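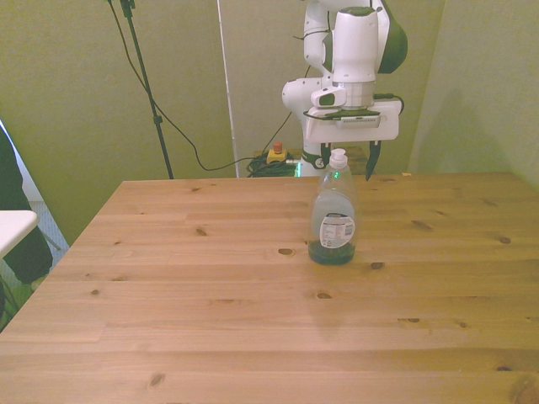

Clear bottle, pine table, gripper open at the top of the bottle.

mudlark_tess
Posted 4:12 pm
Okay, so I need some outside brains on this. I'm in the robotics club at our community college and we've got a little in-house contest coming up in August that the club calls the Wirner Cup (don't ask me, it was named before I joined). The task is household stuff: pick up a bottle, move it to a marked spot, let go without knocking it over. Sounds like nothing, right? My half of the team got dish soap.

We're training a policy from demos. So far we have 408 of them, all teleop, all with the same bottle, and it's doing fine on a solid-colored shampoo bottle we tried for fun and noticeably worse on the clear soap bottle it was trained on. Like, how. My teammate wants to wrap a strip of blue tape on it and call it a day. I say that's cheating our own project. Who's right?

grommet77
Posted 4:31 pm
Read the contest rules before you argue about tape. When I did one of these the objects had to be "as sold," and a team lost half its points over a sticker.

On the real problem - clear plastic is just rough. Depth goes funny on it and even plain RGB is mostly looking at whatever is behind the bottle. Is the wrist camera your only view?

mudlark_tess
Posted 4:40 pm
No, there's a fixed one too, looking at the whole table. Both RGB, no depth. Rules say "no modification that changes the grasp surface." So tape up high where the fingers go is out, I think, but the label area is a gray zone.

pelican_ops
Posted 5:02 pm
I'm going to disagree with everybody and say it isn't the transparency. Look at how little soap is in there. A nearly empty bottle weighs next to nothing and it's tall, so the first finger that touches it shoves it. Your shampoo bottle was full, I bet?

mudlark_tess
Posted 5:09 pm
...it was full. Ugh.

pelican_ops
Posted 5:11 pm
There you go. Put 250 ml of water in it and run the same trials again. Costs you nothing and you'll know tonight.

grommet77
Posted 5:26 pm
Sure, test it, but "there you go" is a bit quick. A full bottle of something you can see is two changes at once. Even if the water helps, you still don't know whether the arm is lining up badly and the weight is just forgiving it. Save the wrist video from the misses and see which side it hits on. If it's always the same side I'd look at calibration first.

nine_volt_nan
Posted 6:48 pm
I help out with a high school team and we fought with this all spring, so a few things from our notes:

Grab lower. Your gripper is up around the top part of the bottle in that picture. With a light bottle, a high pinch means any sideways error tips it. We moved our grasp down to the middle and it got a lot calmer. Watch your finger clearance to the table, though.

Vary the background. If every demo has that same pine top and the same beige wall, the policy may be learning knots in the wood for all you know. We threw down place mats, a gray towel, an ugly checkered thing from somebody's kitchen. We only added 100 demos that way and it made more difference than the whole pile before it.

Vary the light too. Your wall looks kind of greenish, is that the overheads?

mudlark_tess
Posted 7:15 pm
Overheads, yeah, they're awful. I love the place mat idea! We honestly never thought about the table because it's just... the table. And the bottle has started from pretty much the same patch of it most of the time, right of center toward the back, since that's the comfy spot to reach. I'm now feeling a bit silly about my 408.

cukano_fan
Posted 7:33 pm
Don't throw them out, just stop making more of the same. Our group (we go by Cukano, hi) got up to 471 before we figured out that most of ours were near copies of each other. Keep them, mix in the varied ones, and oversample the new stuff a little.

Also I'm team tape, sorry. If the label area is allowed, use it. It's a contest.

grommet77
Posted 7:41 pm
It's a class club contest, the point is to learn the hard version.

cukano_fan
Posted 7:44 pm
The point is the cup lol

nine_volt_nan
Posted 8:05 pm
The label's already a decent white patch for the camera to find anyway, so I doubt tape buys you much. Do you ever turn the bottle around in the demos? If the label always faces front, you may be in trouble the moment a judge sets it down backwards.

mudlark_tess
Posted 8:10 pm
We do not turn the bottle around. Adding it to the list.

mudlark_tess
Posted 10:52 pm
Update! Ran it with water like pelican said. Better, it got knocked over way less, but it still misses. And grommet, I watched the wrist clips and the left finger bumps first nearly every time. So you both get a point? Recalibrating tomorrow, then lower grasps, then place mats. Teammate still wants tape.

pelican_ops
Posted 11:03 pm
I'll take my point. Check that the wrist camera mount hasn't worked loose before you recalibrate, or you'll be doing it twice.

grommet77
Posted 11:20 pm
Seconded. Wiggle it with the power off. And post the numbers once you've got the new grasps in, same start positions both times please.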